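Clearing the Table: what a tray and a crumpled milk carton did to our shared kitchen
Project report, Greline module, Domestic Spaces strand
Group name: Banditz

How we got here

Our group had three topics before this one. The first was fridges (too smelly), the second was who owns which mug (too many arguments), and the third was a thing about curtains that I still think would have been brilliant but I got outvoted. So we ended up with the table. Our tutor, Lutz Lenz, said we should pick something we walk past every day and stop walking past it, and the big table on the ground floor at Gasholm was right there with all our stuff on it.

There are 24 of us sharing that floor. The table gets used for breakfast, parcels, revision, hair cutting (once) and leaving things you mean to deal with later. The last one was what we wanted to look at. Why do things get left, and can you change it without putting up another sign? We already have a lot of signs. There is one about the signs.

What we did

We ran the project through September. The plan was to do one clear-up every evening, 15 minutes on a kitchen timer, and write down in a shared notebook what we had moved and where it went. Whoever was on duty did it alone, so that we didn't all stand about chatting, which is what happened in the practice go.

Our only bit of equipment was a tray. The rule was that anything left on the table without an owner in sight went on the tray, and the tray stayed on the table where everybody could see it. We argued a lot about putting it away in a cupboard instead. I wanted the cupboard because I like a clear table, but the others said a tray you can't see is just a cupboard with extra steps, and fine, they were right.

It's a bright green tray with raised rims and rounded corners, and it shows up beautifully against the reddish-brown of the tabletop. We did try a grey one first, from Arnaud (the homeware shop by the tram stop), and people simply put their plates down on it as if it were part of the furniture. The green one got noticed straight away! Somebody asked if it was for a party.
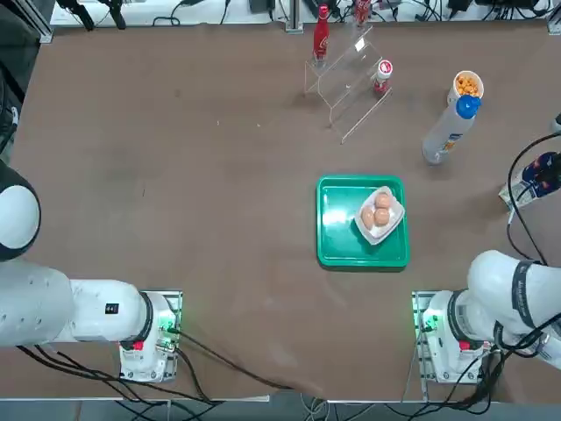 Where the tray should live

You'd think a tray just goes on a table, but this took us the whole first week. At the far end it got buried in post. On the corner nearest the door it got knocked, and I have a note in my handwriting that says "rice, everywhere, sorry". A spot near the middle was best, a touch to the right, because people could reach it from both long sides and still had room for a laptop in front of them.

The rims turned out to matter more than I'd have guessed. Small things stay put, and a spill stays in the tray and not on somebody's essay. The surface itself is smooth and matte and wipes down easily enough, though it has a few faint scuffs that don't come off whatever you use on them. I tried bicarb. I tried a lot of bicarb. Please don't tell Lutz how much of the budget that was.

The other thing we learned in that week is that household bits attract other household bits. Leave one thing out and by teatime it's got friends. The notebook is very clear about this and it was the same for all of us, even the tidy ones.

The milk problem

I hadn't planned a section on milk, but milk took over the notebook. Cartons came up in the evening notes again and again, and the trouble was always the same: you can't tell by looking whether a carton is finished with. A jar is see-through. A plate is either dirty or it isn't. With a carton you have to pick it up and give it a shake, and if you're the polite sort you don't like shaking other people's milk.

So we agreed on a signal, which was squashing. If you've finished it, you crumple it. A carton that has been properly squeezed is obviously on its way out and anyone can take it to the recycling without asking. A nice smooth one goes back in the fridge, no questions.

The one I always show people is a blue Pascual whole milk carton, creased all over the lower part, with white coming through the blue along the folds and the green screw cap still on. Upside down it looks even sorrier for itself. You wouldn't pour that on your cereal, and that was all the signal needed to say.
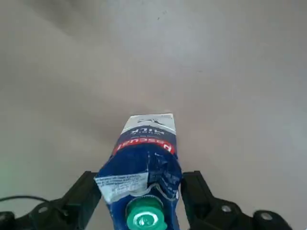 Caps on or caps off?

This became a proper debate. I'm a caps-on person, because a loose cap rolls under things and then you find it with your bare foot. Two of the group were firmly caps off. They said you can't flatten a carton with the lid screwed down, and they have a point, as the air has nowhere to go and you get a sort of lumpy cushion instead of a flat thing.

We settled on loosen, squash, tighten again. It takes a few seconds and it keeps the drips in. I did a little demonstration for the floor meeting and got milk on my sleeve, which rather spoiled the argument, but people have mostly kept doing it.

What changed

The evening clear-up got shorter. In the first week I used the whole 15 minutes nearly every time and by the end of the month I was sitting down with a cup of tea before the timer went. Things on the tray were usually claimed by the next morning. Exceptions: one oven glove, a tin of chickpeas and a ruler, all of which I now consider mine.

The carton rule worked better than the tray rule, I think because it doesn't need a person on duty. It did fall apart a bit at weekends when there were visitors who hadn't heard about it. One guest crumpled a half-full carton out of pure enthusiasm.

What I'd do differently

I'd write down times as well as things. We know what was left out but we've only got guesses about when, and Lutz quite rightly picked that up in the draft. I'd also ask the early risers more questions, as all of us in Banditz are evening people and it shows in the notes.

The green tray is staying. We've asked for a second one for upstairs, and the notebook is on the shelf by the kettle for next term's group.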